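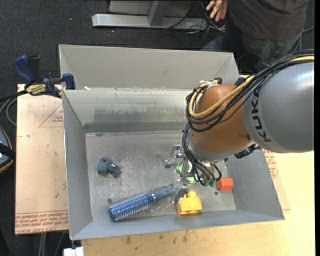 Home About Us Plans Coverage Map Support Contact

Search this site Enter keyword Go

About Fliltance

Fliltance is a small internet provider serving the farms and side roads between Denik and Zaline. We started with 2 towers and a phone number that rang in Hưng Lâm's kitchen, and it rang a lot! Hưng had been fixing radios and phone lines for years, and he was tired of telling folks out on Ismail Road that the cable stopped a mile short of them - so he put an antenna on a grain elevator and went from there.

Today we have 43 access points and over 65 miles of our own fiber, and we're still adding to it whenever the ground is soft enough to dig. Our basic plan is 25 megabits down, with no data cap and no contract. We don't slow down video, we don't charge extra for any website, and we don't sell your browsing history. If you'd like that in writing, it's on page one of your service agreement.

Dexter Panganiban runs the install crew, and he'll most likely be the one on your roof. He is glad to talk about where to put your router for as long as you care to listen (away from the microwave, please). The office in Denik is open till six, and you're welcome to come in and pay your bill at the counter, as plenty of our neighbors still do.

Comments

Carol B.: Switched in June and the kids can all be online at once now. Thank you Dexter!

rtw_zaline: Any word on fiber for the north side of the creek?

Marlene: Do you still rent routers or do I need to buy my own?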